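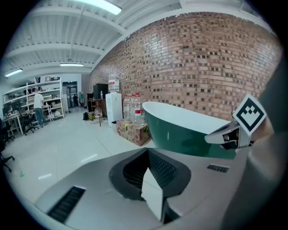
Gray housing with the white flap raised and slotted grilles to either side.

Section 4: Setting up episode lists and child profiles

The Wisex player sorts children's shows by series, season and episode. Set up at least one profile before you download anything, or the episodes go into the shared folder and have to be moved one at a time.

1. From the home screen, open Settings, then Profiles.
2. Select Add Profile and type a name. Names can be up to 12 letters.
3. Choose an age band. Preschool hides all shows rated for older viewers.
4. Select Save. The player returns to the profile list.

Note: The age band can be changed later, but only with the parent PIN.

Adding a series

1. Open the profile and select Find Shows.
2. Type the first few letters of the title. For "Ziltthorpe Harbor", ZIL is enough.
3. Select the series, then All Episodes or Pick Episodes.
4. Choose a play order. Broadcast Order follows the original TV run. Story Order puts two-part episodes together.
5. Select Add to Profile.

Specials are listed on their own line - the "Brarcombe" holiday special, for one, does not show up under any season.

Caution: Removing a series also deletes its watch history and bookmarks. This cannot be undone.

Episode summaries

Summaries download with each episode. If one is blank, select Refresh Details. Summaries for shows added to the catalog before May may take longer to load.

To stop the next episode from starting by itself, turn off Play Next in the profile menu. The setting applies to that profile only.

Last revised Thursday, September 24, 2020

Was this page helpful? 1,231 people said yes
2,103 shares

We use cookies to remember your language and region. Accept | Settings

Contact Support | © 2020 Adeyemi Home Media | Back to top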